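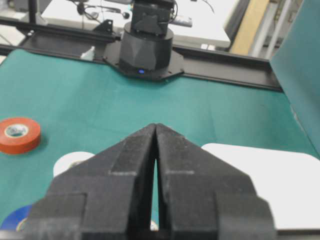

Home Contents Previous Next

Chapter 6: Chores as Test Problems
Reading time: 13 minutes

A chore is a weak unit of measure. "Clear the bench" may cover 20 separate grasps, and a machine that completes most of them has still left the bench uncleared. This chapter breaks household and shop-floor work into steps that can be scored one at a time, then asks which of them present machines can do without help.

6.1 Picking and placing

Sorting small stock is the usual first case. A roll of tape is rigid, light and nearly the same from every side, so a two-finger gripper can hold it in more than one way. The grasp fixes what comes next - a roll held on edge has to be turned before it can lie flat. 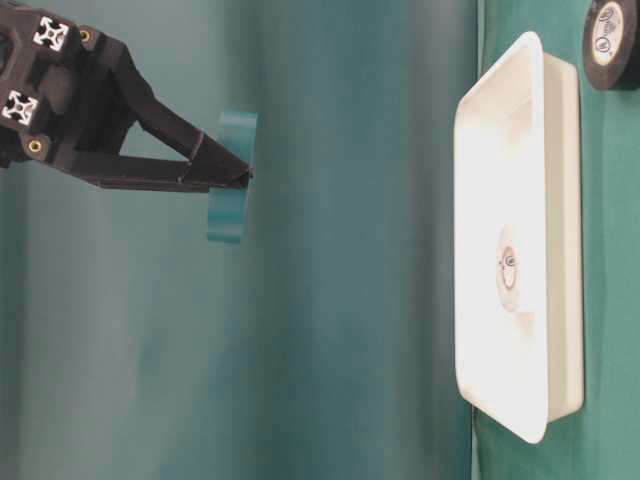 Fig. 6.1. A teal roll held on edge between the fingertips; white tray at right.

The Ravgate trials logged 1,817 attempts of this kind. Most failures came at release, when the roll tipped or stayed against one finger. Closing on the roll caused far less trouble.

Spacing matters as well. Rolls lying flat on cloth leave room for a finger on either side only if they are set apart, and the cloth itself may shift under contact.

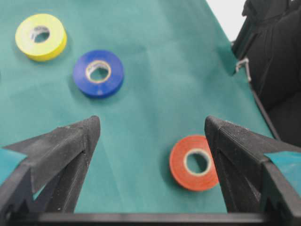
6.2 What counts as done

A step is done when the object rests at its goal and the gripper is clear of it. Time is recorded separately.

Related chapters
Folding and Soft Goods
The Mahawong Kitchen Tasks
Shop-Floor Kitting at Nindier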